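Pakano cell, August, notes from the afternoon

Picked up the two-arm clearing task again. Trouble is still the paper bags: the planner treats each one as a rigid box, so both arms close on the sheet at the same time and then pull against each other. Commanded poses are fine. The wrist force estimate on the left arm climbs past the limit I set and the controller trips.

Changes today:
— moved the shared grasp check out of the planner and into the control loop
— left arm leads, right arm follows with lower stiffness (390, was 2000)
— replan timeout down to 265 ms

Segmentation is the other half of it. The floral wallpaper gives the Trnka model plenty of false edges, and white paper on the gray marble floor gives it too few. I masked the walls by hand in the config for now. Ugly, but it lets me work on the contact problem alone.
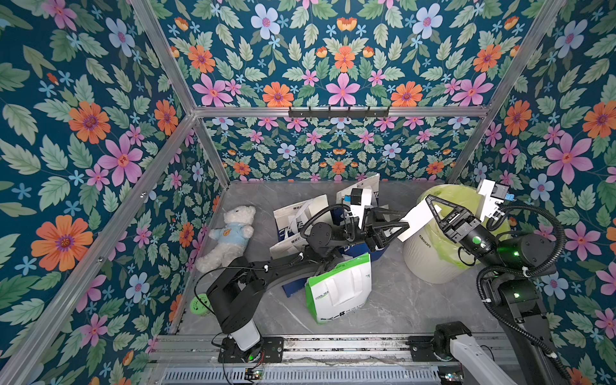
Helmi Seppälä thinks the stiffness change only hides the timing problem, and that the two arm clocks should be compared before anyone tunes gains again. She saw a 17 ms offset on the Skallbridge setup with the same driver, and it looked just like a grasp fault in the logs.

Fair point. I had been trusting the driver timestamps. Added a sync pulse to the startup script and a column for the offset in the log file. Old logs don't have it, so they can't be used for this.

Next: rerun with the old stiffness and the new timing column, then a single-arm run for comparison. Wall mask needs to come from calibration, not from me.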